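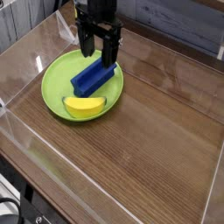 Home | Galleries | Kitchen Things | Odds and Ends | About | Contact

The Green Plate, and Company

Every household has one plate that outlives the rest of its set. Mine came in a box of kitchen stuff from a yard sale on Girnley Street, price 2 dollars for the lot, and it has since survived three moves, a dishwasher with a grudge and my cousin's wedding shower. The matching bowls didn't make it past December of the first year.

I started this gallery as a page about tableware nobody would register for. It has drifted. There are 17 galleries on the site now and at least half of them wander off into fruit. I have stopped fighting it.

A word on the color, because people write in. Lime green has been in and out of fashion since before I could hold a fork, and I've been told by a woman at the Nieto flea market that it's "due." She was selling 60 lime green mugs at the time. I bought one. It leaks.

Lime doesn't go with food, which is my whole case for it. Mashed potatoes look worried on it. Salmon looks like a mistake. What it likes is other loud colors, and a bit of yellow does the trick: put a half-moon of the stuff near the front rim, curved side toward you, and the plate stops shouting and starts hosting. The deep blue behind it helps too. I wouldn't wear the three together, but on a brown wood table they get along fine.

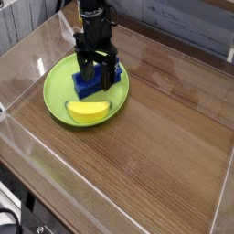
Washing up is where most plates meet their end, and I have opinions. My grandmother went at hers with steel wool, and by 2000 you could see daylight through the flowers. A raised rim wants something soft that gets into the slope. A blue sponge stood on its edge, as on this plate, is my preferred approach, though I'm told by Stemmont people (they take dishes seriously in Stemmont) that it should go in flat. They also iron their dish towels.

Next gallery: butter dishes, with and without lids. If you own a Flilar one with the lid intact, please write. I have the lid's knob and nothing else.

Text and gallery by Izzati Gunawan

Last updated: Sunday, June 17, 2018

This site uses cookies to remember which galleries you have visited. By continuing to browse you agree to their use.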